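Subject: Re: [Clulbridge hall] Covering for the big table

On 2026-03-02 the Etgate rooms list wrote:

> We have 40 metres of the grey vinyl left over from November. Is it any good as a bench covering, or should it go to the tip? Drutitz quoted us $900 for new stuff and I'd sooner not spend it.

Keep it. We've had a pale grey top on our work table for a while now and I have no complaints. Pencil rubs off with a damp cloth, and small dark screws are easy to find on a light colour.

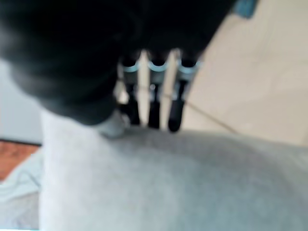 Two things to watch. Glue it only at the ends, or it bubbles in the heat. And measure the table before you cut. Ours came out at 1,464 mm on one side and 1,223 mm on the other, and I had to trim the second piece twice.

If you end up with more than you need, we could use three metres for the shelves. I can pick it up from Etgate.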